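Hebden kitchen library opens its shelves for a second year

Hebden's kitchen library will reopen in July with 326 items to lend, from preserving pans and cake tins to a box of play food for families with small children.

The service lets residents borrow cookware for up to a fortnight at no charge. It operates from the side room of the old Prerkard hall, next to the car park, and shares its front counter with the toy library.

Organisers say demand grew steadily through the first year. Membership stands at 750 households, and 79 of those joined after the toy library moved in over summer and the two services began using the same card.

The most borrowed items have been the large stockpots, followed by shallow two-handled pans, which people tend to take out for family gatherings and school fundraisers. Cake tins in the shape of numerals are booked out months ahead, and a waiting list is now kept in a folder at the counter.

Bamboo steamers and trays are also popular, although several came back with mould last winter. Borrowers are now asked to dry anything woven for a full day before returning it. Items returned damp will be accepted but may be held off the shelf for a week.

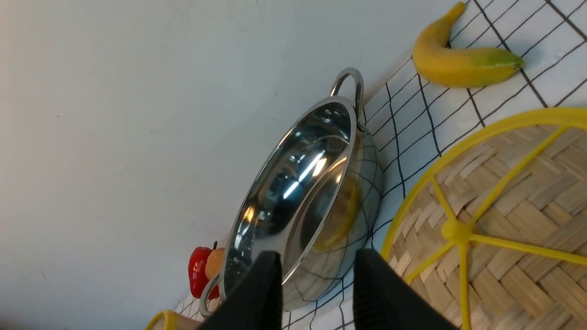 WAYNE OAKLEY

A stainless steel pan with looped handles shares a checked tablecloth with a banana, a red capsicum and a round woven tray trimmed in yellow plastic. The kitchen and toy libraries will lend from the same counter when they reopen in July.

The play food has been sorted into smaller sets this year. In the past it was lent as one large tub, and pieces went missing between households. Each set now comes in a drawstring bag with a printed card showing what should be inside. Parents are asked to check the card before leaving and again when they bring the bag back.

Real pans may be borrowed along with the play sets. Wayne Oakley, who coordinates the lending desk, said this had started by accident when a family asked to take a small frying pan home with a bag of toy vegetables.

"The little one wanted a proper pan like her grandfather's," Mr Oakley said. "We had plenty of the shallow ones on the shelf, so we let it go out on the same card. Then other families asked."

He said the lighter stainless steel pans were the best choice for children, as the cast iron was too heavy to lift safely and the non-stick pans scratched easily. Pans that have been out with a play set are washed and checked before they go back into general use.

The library has also changed how it handles electrical goods. Slow cookers, rice cookers and the two food dehydrators will be tested and tagged at the start of each season, and anything that fails will be taken off the catalogue. Borrowers should not attempt their own repairs. A loose handle on a pan can be fixed at the counter while people wait, provided the right screw is on hand.

Shelving for the reopening has been supplied by Tarko, a local joinery, which rebuilt the back wall of the side room to take deeper items. Preserving pans and roasting trays had previously been stacked on the floor. The new shelves are set lower on the toy library side so that children can see the play sets.

Almost all of the cookware was donated. Organisers are still looking for springform tins, a large colander, a fish kettle and lids of any size. They have enough mugs, plastic containers and bread makers and cannot take any more of these. Donated goods should be clean and in working order, and can be left inside the hall door during opening hours. Please do not leave boxes in the car park overnight.

Play food is also welcome if it is in good condition. Fruit and vegetables are preferred to packaged items, as cardboard boxes do not last, and wooden pieces with flaking paint will not be accepted.

Opening hours will be longer than last year. The counter will be staffed on two mornings a week from 9.30 am until noon, with a late session until 7 pm for people who cannot come during the day. Returns can be made at any session and do not need to be booked.

New members need proof of address and a phone number. There is no joining fee, but a replacement charge applies to lost or badly damaged items. The charge is listed beside each item in the catalogue, a printed copy of which is kept at the counter and at the Vultau Street newsagency.

A morning tea will be held at the hall to mark the reopening, with scones baked in the library's own trays. Members with overdue items are encouraged to bring them along, and no late fees will be charged on the day.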